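Runlow Laundry Shelf and Basket Set
Section 6: Sorting, folding and putting away

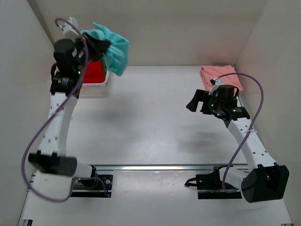 Fig. 6. Turquoise cloth lifted over the white basket, folded pink cloth at the back right.

Read section 5 first if the basket isn't clipped together yet. Sides must be locked. Check all the corners.

6.1 Before you start

Basket goes at the back left of the folding surface, against the back wall. Folded pile goes back right. Middle stays clear, that's your folding space. Left-handed? Swap the lot round, works the same.

You need:
The slatted basket
The folding surface, wiped and dry
Cloths, tea towels, flannels, anything small
Labels (in the bag with the spare clips)

Note: the surface is made for small items. Bath sheets and bedding hang over the front and drag everything off with them. Do those on a bed.

6.2 Taking cloths out of the basket

1. Take one cloth at a time. Pinch it near the middle and lift straight up.
2. Hold it over the basket for a moment. Anything caught up in it drops back in where it belongs.
3. If a second cloth comes up with it, lower both and start again. Don't shake them apart over the folded pile.
4. Move the cloth to the clear middle area and let go.
5. Find two corners next to each other. Pull gently until the top edge is straight, then lay the rest down towards you.

CAUTION: do not drag cloths out over the side. Loose threads and loops catch on the slats. Pulled threads are not covered by the guarantee.

6.3 Folding

Same fold for every cloth of the same size, otherwise the pile leans.

1. Smooth the cloth flat with the side of your hand, middle outwards.
2. Fold in half, left edge to right edge. Line up the corners before you press.
3. Fold in half again, bottom to top.
4. For a long cloth, fold once more the same way. You want a flat rectangle, no wider than the shelf.
5. Press down once. Don't roll it.
6. Slide it to the back right with the folded edge facing you.

Note: thick cloths spring open. Leave the third fold out and put them at the bottom of the pile were the weight holds them shut.

Note: damp cloths go back on the airer. Not in the pile, not even on top. One damp one and the whole shelf smells by morning.

6.4 Sorting by colour

Optional but saves time later. The set comes with plain labels, write on them what you like. Zdenka Petek, who wrote the first version of this guide, uses one colour per room and that's the way the label sheet is laid out.

1. Pick a colour for each room or job. Kitchen, bathroom, floors, whatever you have.
2. Write it on the label and press onto the shelf edge. Hold for a count of 6.
3. Start a new pile for each colour. Don't mix, even if there's only one cloth in it.
4. Leave reds in the basket until last if they're new. Wash them on their own the first few times.

CAUTION: labels don't stick to a wet or dusty edge. Wipe first, dry, then stick. Peeling and re-sticking more than once ruins the glue.

6.5 Putting piles on the shelf

1. Lift the pile with both hands, one under, one on top.
2. Slide it in folded edge first out, so you can take one without pulling the rest. (Folded edge towards the room, in other words.)
3. Stop well below the shelf above. Crammed shelves crease everything.
4. New cloths go underneath, take from the top. Evens out the wear.

Largest shelf is 36 cm deep. If your piles stick out past the front, fold narrower, don't push them against the back panel.

6.6 Looking after the basket

Wipe the slats with warm water and a drop of washing-up liquid. Rinse. Stand it upside down to drain. No bleach, no scouring pads, no dishwasher. Keep away from radiators and the oven, plastic goes soft and the sides bow out.

Fluff collects where the slats meet the base. Old toothbrush gets it out.

6.7 If something isn't right

Basket slides about when you lift a cloth: surface is damp or dusty. Wipe it. Push the basket right up to the back wall.

Pile leans: mixed sizes, or the thick ones are on top. Refold.

Cloth unfolds when you let go: press again along the last fold, or turn it over so the loose edge is underneath.

Basket side pops out: clip not fully home. Empty it, push untill you hear the click. Still loose, order clip pack 2787 from Porkoner spares.

Next: section 7, fixing the shelf to the wall.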